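Nested Sizes and the Case for a Stated Volume

Household plastic ware is sold by the set and described by the piece. A buyer learns that a box holds a given number of bowls and cups, that they stack, and that they may go in the top rack. The buyer seldom learns how much any one of them holds. I think capacity should be marked on the base of every bowl and cup sold for home use, and that the measurement behind the mark should be to a stated line and never to the brim.

The difference is larger than most people expect. A flared bowl gains most of its volume near the top. In a large Zomer mixing bowl I filled to the brim on a level counter, the water weighed 1,820 grams. Filled to a line 11 millimeters below the rim, the same bowl held 303 grams less. A cook who trusts the brim figure will spill, or will buy the wrong bowl.
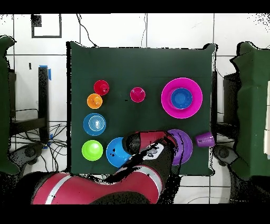
Bowls and cups in mixed sizes, with a smaller blue bowl nested in the large magenta one.

Straight-sided cups behave better. Their volume rises almost evenly with height, so a small error in the fill line makes a small error in the result. Tapered cups fall in between. This is the reason a cup makes a tolerable measure and a bowl makes a poor one, and it is also the reason a rule written for cups can't simply be copied over to bowls.

Nicanor Espinoza, who wrote the product sheets at Usholm for several years, has argued against me on this point. His position is that nobody measures with a mixing bowl, so the number would be decoration. I accept the first half. People do, however, choose a bowl by whether the dough will fit, and they make that choice in a store aisle with the lid taped on. The number matters at purchase even if it is never read again.
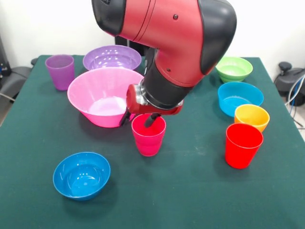 Where the line should go

Two proposals are in circulation. The first sets the line at a fixed distance below the rim for all vessels. It is easy to check with a depth gauge, but it punishes small cups, which lose a large share of their height. The second sets it at a fixed fraction of inside height. Catalina Daza prefers the second, and her comparison of the Bredow and Saavedra ranges persuaded me. Under a fixed fraction, a small bowl and a large bowl of the same profile keep the same ratio of usable to total volume. Under a fixed distance they do not.

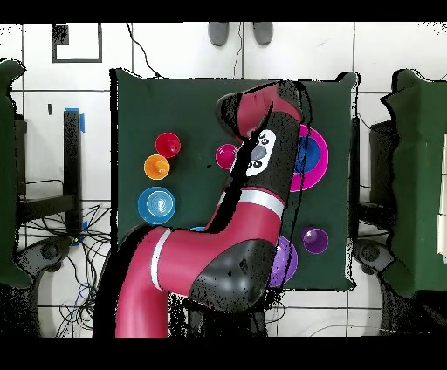
Cups and discs on a table, dark green surface, white tiled floor.

The remaining objection is cost. Mold inserts for the base have to be cut anyway, for the resin code and the maker's mark. Adding one number to an insert that is already being cut is a small job. Adding it to an existing mold is a larger one, and I would allow 5 years for old tooling to wear out before the rule applied to it.
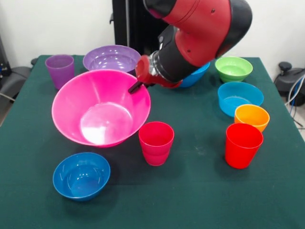 Tolerance is a separate matter and should be written separately. Shrinkage varies with resin and with cooling time, and pigment has some effect as well. Oriana Alarcón has suggested rounding down to the nearest 50 milliliters, which would absorb most of the variation in ordinary molding. I would go along with that for bowls. For small cups the step is too coarse, and 10 milliliters would serve better.

I would leave color coding out of the rule. Several makers assign a color to each size, and the scheme works inside one set until a piece is replaced from another.

Revised 4/3/25 to correct the fill line for the Zomer bowl.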